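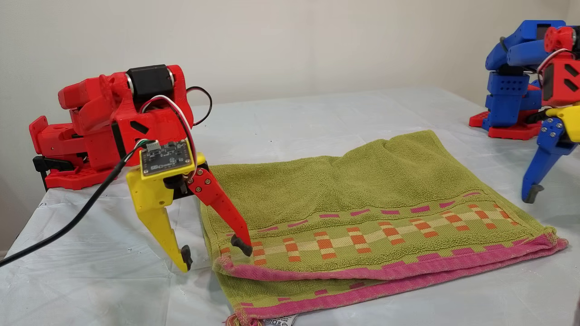 Figure 4. The two-fingered gripper on the folded towel. The red finger's rubber tip is pressed into the woven band just above the pink hem; the board on the yellow finger carries its own cable.

4.2 Finding the edge and deciding when to pinch

I'll admit we started with the wrong plan. Our first version of the Herkel controller treated a towel like a thin box: find the outline, pick a point on the border, close the fingers. That works fine on a book. On terry cloth the outline tells you very little about where the top layer ends, and we kept planning grasps on a ridge that had nothing under it but air and more towel.

So we split the job in two. The perception side (we call it Gauthier, and it grew out of our older box-sorting code) now gives the planner a strip of candidate points with a score for each, and leaves the choice alone. The score mixes three things: how strong the color change is, how straight the border runs nearby, and how far the point sits from any fold the depth map picks up. The towel in Figure 4 is a friendly one for the first term, with its pink hem against olive green, and a nasty one for the second. The checkered band is full of short straight lines that look an awful lot like hems if your window is too small! We ended up widening the window to 19 pixels, and most of the false hems went away.

The planner then picks a point a little inside the hem. We tried aiming at the hem itself and didn't like it — the cloth is rolled there, and a small sideways error puts the fingertip on bare table. Aiming inward costs us some neatness in the final fold, but I'd take that trade any day.

Control is the part I enjoyed most. Each finger runs a simple position loop with a soft stop, and the outer loop watches motor current. We send the fingers down at a fixed rate, wait for the current to rise and stay up for 4 control ticks, and only then start to close. Waiting for a single tick was too jumpy (terry loops drag on rubber, and the drag shows up as little spikes). If the rise never comes within 260 ms, the grasp is dropped and the planner moves on to the next candidate in the strip, without asking perception for a new one.

We logged 423 grasp attempts this way at the Hosterham bench, all through the Sodetti message layer, so every attempt can be replayed offline with the same timestamps. Replay turned out to matter more than I expected. Nearly every threshold in this section was tuned on recorded data first and then checked on the hardware, and the two agreed well except on very soft fabric, where the recorded current is too smooth to be much use. We come back to that case in Section 5.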